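# Two-arm bottle sorting: notes for session 4

Skutstead shared workshop, June 11, 2018

Bring your own laptop. The bench PC is tied up until the bearings in its fan are replaced.

## Where we are

The Lukik bench now has both arms on it and both wrist cameras read properly. In May we had one arm and a lot of dropped packets. The second arm went on with the same bracket as the first, so if you drew up the bracket in session 2 your drawing still holds.

The task for the rest of the course is the same throughout: plastic bottles on the tabletop, one lined bin at the back, and the arms have to get the bottles into the bin. Either arm may take any bottle. Handing over from one arm to the other is allowed but slow, and most groups should leave it out at first.

## Fixing the arms

- Both bases bolt to the front rail. Tighten the outer bolts first, then the inner ones, then go round again.
- Leave slack in the cable conduit at the wrist. With the arm at full stretch there should still be a visible loop.
- Power comes from the Presside supply under the bench. Switch off at the supply, wait 90 seconds, then unplug anything you like.
- Don't lean on the rail when reaching for the bin. It has shifted twice and the calibration has to be done again each time.

## Camera set-up

There is a small camera at each wrist and a fixed view of the whole table. The wrist cameras are good at close range and poor at everything else. A bottle held in the gripper blocks most of the view, and clear plastic takes on the colours of whatever is behind it. Movement blur makes this worse – keep the carrying speed down if you want usable pictures.

The marble pattern also causes trouble. White veins in the stone are long, thin and bright, and a simple edge finder will happily mark them as bottle outlines. Mask by colour first, or use the fixed view to get a rough position and only then go to the wrist camera.

Views from the wrist and from the fixed camera, all at the same bench:
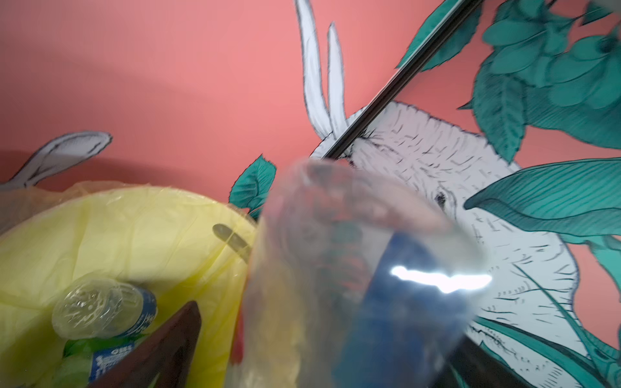
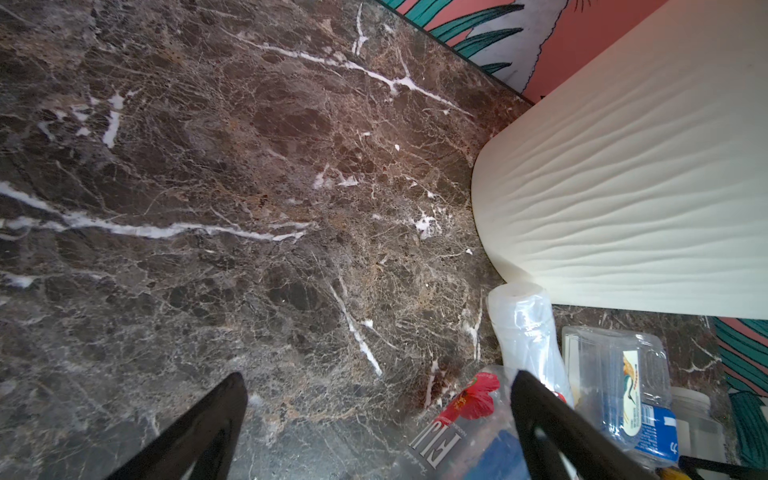
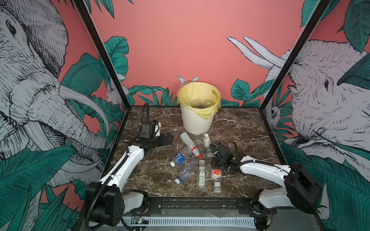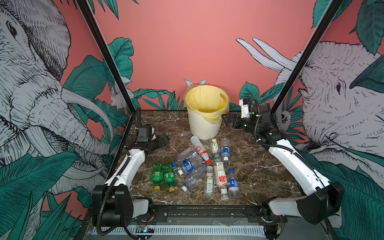 ## Gripping

Approach across the body of the bottle, with the fingers either side of it. Caps are hard and narrow and tend to slip out. Crushed bottles are easier than whole ones if you go for a fold, and harder if you go for a flat side.

Set the closing force by trial. Start at 36 on the driver scale and go up in small steps. The Sakalauskas driver accepts values up to 242, but well before that you will flatten the bottle and may strip a finger mount. We have one spare pair of mounts.

For the drop, bring the gripper over the middle of the bin before opening. The liner folds over the rim and a low approach will drag it – raise the wrist, move in, then open.

## Logging

Each attempt gets one row: arm used, bottle type, grip force, result. Write "miss" for no contact, "slip" for a bottle lost on the way, and "in" for the bin. Please use those words only. The shared sheet stands at 1,677 rows, and a fair number had to be retyped by hand owing to entries like "nearly".

## For next time

1. Finish the bolt check and sign the card on the rail.
2. Run your pick routine with one arm, the other parked.
3. Swap arms and repeat with the same force settings.
4. Bring a short note on which bottle shapes failed and at what stage.

Groups who have not yet got the colour mask working should do that before step 2. The old version from session 3 is in the course folder, but it expects the single-arm layout and the offsets need changing by hand.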